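April, Fledport workshop, 4 pm

Dye trial for the Flasora order. Batch 3492, cotton jersey, pink. Dye strength kept as in the last batch, salt up to 400 g. Two rinses. 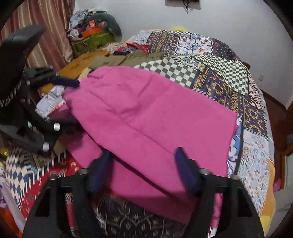
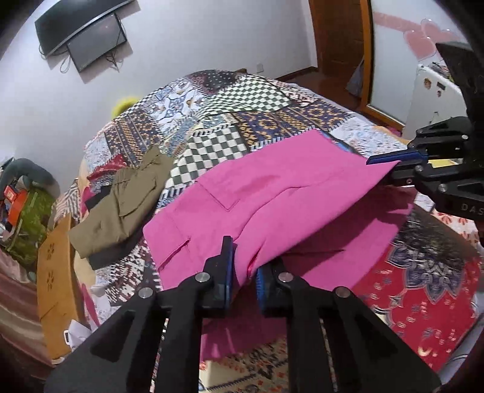

Taltis fixative went in at the end of the second rinse - next time try it earlier. Bath colour still strong when drained, so I've kept a jar of it on the shelf for comparison.

To do:

- wash test, 4 cycles, swatch pinned to white cotton
- ask Nwachukwu for the grey card back
- reorder salt
- fix the dripping tap on the left tub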